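Plemora Neighbors Forum > Walks, Parks and Green Spaces
Thread: Is the tree path okay for a stroller?

mossy_teapot
Hi all, we moved over to the Rasance side in December and I'm still finding my feet. My sister is coming to stay with her baby and I'd love to take her somewhere green that doesn't involve hauling a stroller up steps. Somebody at the bakery mentioned the straight path with the big trees. Is it smooth enough? She has one of those strollers with tiny wheels, bless her.

Kheri Muli
Welcome! I walk it most mornings, before 7 if the dog has her way, and I'm so fond of it that you should probably take my opinion with a pinch of salt. It's asphalt, a bit worn and patched, and the grass creeps in over both sides, but I pushed my grandson along it all last summer and he slept like a stone the whole way (and then screamed the minute we got home, of course).

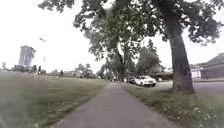 My favorite stretch is the bit under the big old trunk, where the branches reach right across and it feels like walking into a porch. There are little white flowers in the grass on that side too, and I always tell myself I'll look up what they are, and then I get home and put the kettle on and forget. Give yourselves 15 minutes end to end at baby pace, longer if you stop to chat, and you will stop to chat.

gatepost
I'll have to disagree with Kheri a little, much as I like her. Tiny wheels and patched asphalt don't mix. Ours had small wheels and every seam woke my daughter up. I'd go to the Ait Brahim gardens, where they redid the paving and there's a café.

Kheri Muli
Oh, but the gardens have that awful hill at the entrance! And you pay 2 dollars for a cup of tea that's mostly cup.

gatepost
Fair point about the tea. The hill is 200 feet at most, though.

linden_and_lime
I'm with Kheri on this one – we had a cheap Clirnirell stroller with wheels like buttons and it managed fine, you just slow down on the patches. You can park along the road next to the grass, but come early if you want a spot near the trees.

mossy_teapot
You're all so kind, thank you! I think we'll try the path first and save the gardens for when my brother-in-law is here to push. Kheri, if you see two tired women and a very small baby, please say hello.

Kheri Muli
I will! The dog is called Biscuit and she'll get to you before I do.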